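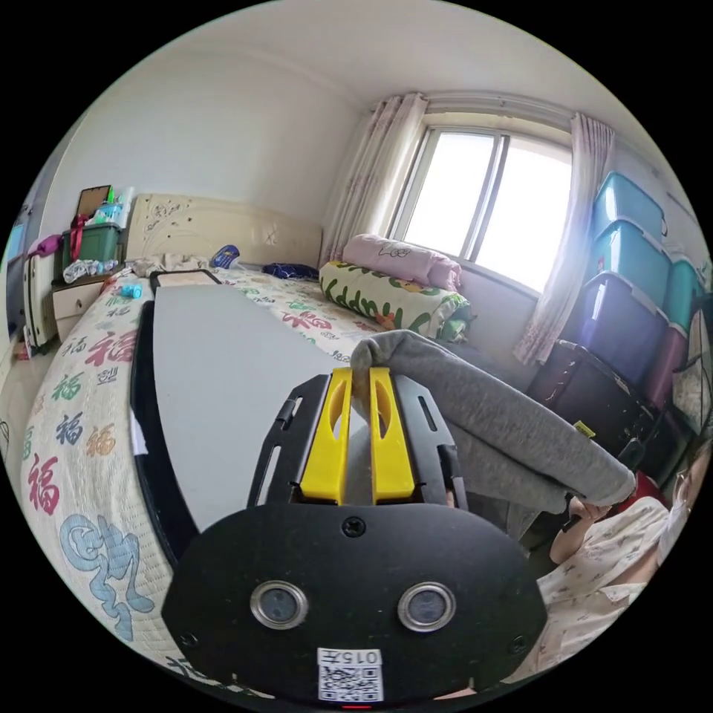
Sondisel bedspread, cream with the large 福 print, on the bed.

I'm not convinced by the Sondisel spread. The characters in red, green, blue and teal look cheerful against our cream headboard, I'll give it that. But Geerts calls it "fade-proof for 50 washes" and mine looked tired by February. It also slides whenever I fold laundry on it. The Rundska one cost less and stayed put. Two stars, and the second is for the colors.

Kathleen Horgan, 24th September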